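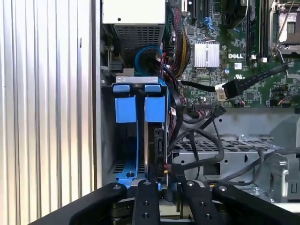

Radwa Amrani: Had mine open on the bench for a week before I saw the blue bits are what you're supposed to grab. Everything blue comes off or moves by hand, pretty much. Would have saved me a lot of swearing. Drives were out in no time after that.

Refurb Dell tower, opened and cleaned
Stock no. 597
Sold by: Prandale Used Computers, back counter
Condition: used, good. Scuffs on the case, nothing bent.
Listed 8/2/24

Quick version
Plain desktop tower. Dell board, metal chassis, blue plastic fittings on the drive cage. Sold as a bare unit for people who want to put in their own drive and memory. No monitor, no keyboard, no mouse. Power cord yes.

What you get
The case with side panel
Power supply, fitted
Motherboard, fitted, finned heatsink on the board
Drive cage with the blue fittings
Cables as found, incl. the blue one up by the power supply
One bag of screws, mixed

What you don't get
Hard drive. Ours are pulled and wiped, no exceptions, don't ask.
Windows. Bring your own license.
Manual. We have a one page sheet, ask for it.

Drive cage
Most of the questions we get are on this so. Blue tabs and blocks at the top, blue rail down the side, bracket foot at the bottom with a small dark screw. Don't force the plastic. It's old and it does snap, and a loose rail means a drive that buzzes all day. If it feels stuck check the screw first. Spare rails are in the Trunda bin under the counter, $5 each, no returns on those.

Power supply
Original, tested under load before it goes on the shelf. Wires come down in a bundle, tied. Leave the tie on till you know how much slack you need. Vent grille gets furry, brush it out every March or whenever you remember. Do not open the supply itself. Really. Buy another one.

Cables
Pull by the plug, never the wire. The flat black one that crosses the board ends in a white plug, take note of which way round it sits before you pull it. Take a picture with your phone. If a plug won't move, stop and look for a latch. Small connectors on the lower edge of the board are easy to miss when your putting it back together, check those before you call us.

Memory
Blue latches on the slots. Press out, stick goes in straight, latches click. Both ends. If the machine beeps at you its nearly always one stick not seated. Take it out, try again. We sell tested memory seperately, see the Garba list.

Before you open it
Unplug. Hold the power button a few seconds. Touch bare metal on the chassis. Lay the thing flat on a table, not on carpet. Edges inside are sheet metal and will get your knuckles, thin gloves if you're fussy.

Cleaning
Blown out and wiped here. Dust will still turn up in the heatsink fins after a while, canned air and a soft brush is fine. Household spray, no.

Warranty
12 weeks on board and supply. Nothing on plastic fittings, nothing on anything you dropped. Keep the sticker on, we need the stock no.

Shipping
Pickup is better. If we ship it goes in a Diren double wall carton, foam at the corners, and the heatsink gets a pad so it doesnt walk loose. Carton max is 700 mm on the long side, the tower fits with room for padding. Keep the carton till you've had it running a while, returns without it get sent back.

Questions to Saimi Manninen at the counter. Email is slow, phone is better, mornings best.

More comments

Ville Heinonen: Does it take two drives? The sheet only talks about one.

Saimi Manninen: Ask for the cage sheet, different from the one page sheet. Or bring the drives in and we'll try them at the counter.

Aino Oksanen: Bought one for my dad. Runs fine. Screw bag had the wrong screws for the drive, got the right ones next day, no charge.

Radwa Amrani: Same with my screws. Check the bag before you leave the shop.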